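About Dirkum

Started in a garage on Keltard Road, two of us and one borrowed sewing machine. Now we're a full repair and reupholstery shop — chairs, sofas, boat cushions, church pew pads, the odd dentist stool. If it has stuffing in it we'll look at it.

What we do. Strip, fix the frame, new webbing, new foam, new cover. Springs retied by hand on the older pieces. No glue-and-staple jobs over old fabric, please don't ask. Quotes are free, pickup is free inside the county, past that call us first.

Fabric room is open to walk-ins. 463 fabrics on the wall, most of them in stock, the rest come in 2 weeks. Bring a cushion or a paint chip, the light in there is pretty good. Samples go home with you, just bring them back. (Really. We lost a whole book of greens last spring.)
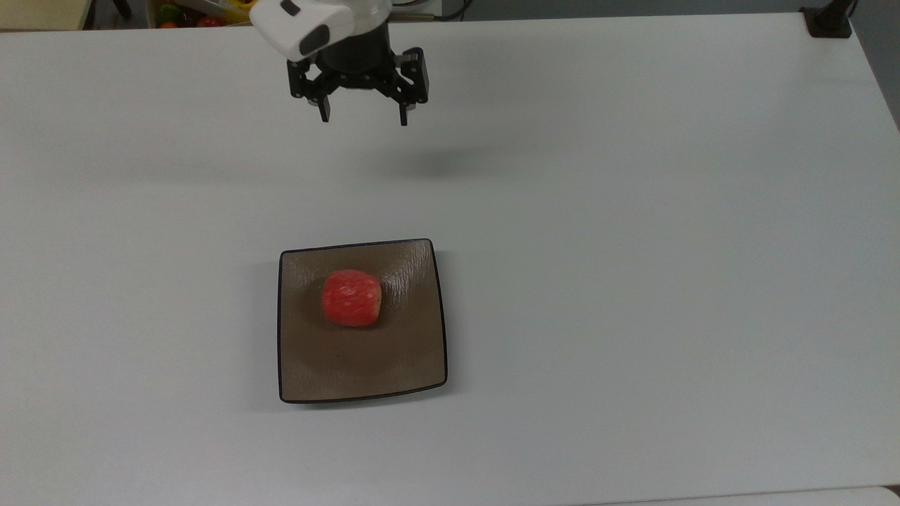

Dining chairs are most of our week. Seats only, usualy four to a set, done in a few days if the fabric is here. Sofas take longer — six weeks right now, more before the holidays. We send a text when yours is next in line.

We also do contract work. Restaurant booths, waiting rooms, all 258 seats at the Filtuvell theater, which took us most of a winter and alot of red velvet.

Deposit is half, cash, card or check. Parking behind the building, use the D'Souza Street side, the front is permit only.

Page updated August 2023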